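Trofeos para el torneo de Plestano: ¿resina o bronce?

marga_moldes
¡Hola a todos! Me han encargado 37 trofeos para la gala de mayo en Plestano y estoy que no duermo de la ilusión. La figura es una garza con las alas medio abiertas, modelada a mano en plastilina dura. Mi duda: ¿resina con carga de bronce o fundición de verdad?

Tevwood
Resina, sin pensarlo. Bien pulida y con una pátina oscura queda preciosa, y te sale a 53 euros la pieza con peana incluida.

Itziar Cantero
Pues yo discrepo. Un premio tiene que pesar en la mano. Para Stusbridge fundimos una serie pequeña y la gente no la soltaba en toda la noche.

Tevwood
Itziar, muy bonito, pero ¿y el presupuesto? Además, las plumas finas en fundición dan mucha guerra de repaso.

marga_moldes
Tengo 2992 euros en total, grabado aparte. ¡Las plumas no las quito ni loca!

Julián Echevarría
Entonces resina, y mete el peso en la peana: piedra o latón macizo. Haz el molde en dos partes, con la junta por el canto del ala. ¡Y enseña el modelo cuando lo tengas!

Itziar Cantero
Lo de la peana me convence a medias. En piedra, eso sí, yo iría a un tono beige con veta, que con la pátina oscura tiene que quedar de cine.

marga_moldes
¡Me encanta la idea de la veta! Mañana pido muestras.

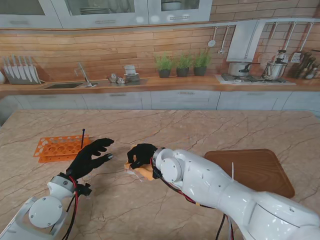
Mármol beige con veta oscura fina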